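Raderdale Office News > Around the Building > Desks

Clearing the desks before the March move

1/19/21 | By the Newsletter Desk
4 comments | 16 shares

The move to the second floor at Kerslake House is set for March, and every desk has to be clear before the furniture goes up. Most of what slows a move down is the small stuff that has gathered round the keyboard over the winter, so please make a start on it now.

Food comes first. Plates and glasses belong to the kitchen and should go back there the same day, even if there is still a slice of something on them. Cherries and other loose fruit roll, and they stain if they get under a mouse or a stack of papers. The kitchen cupboard has space again now that the old Sunport mugs have gone to the charity shop. 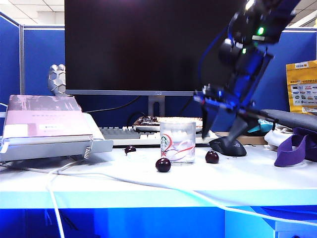

Monitors and keyboards will be moved for you, so leave them plugged in. Ribbon, bits of cardboard and other packaging left from December can go in the recycling by the lift. If you want to keep a decorated glass or anything else breakable, wrap it and carry it up yourself – the crates get stacked.

Books are the other big job. The shared shelves came to 993 titles at the last check and 921 of them are on the list for the new floor. The rest have been out on desks for some time. Please look through your own pile and return anything with a library label.

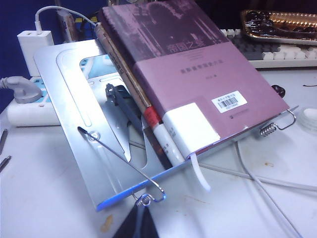

Book stands can stay with whoever uses them. Close the book and take it off before you pack the stand, and fold the wire page holders in if yours has them, as they catch on sleeves and on other people's dust jackets. Hardbacks should lie flat in the crate with the ribbon marker tucked inside. Paper bands tear easily, so slip them off and keep them between the pages.

Crates from Plendska will be left by the stairs, 16 to a stack. Take one each to begin with and write your new desk number on the short side.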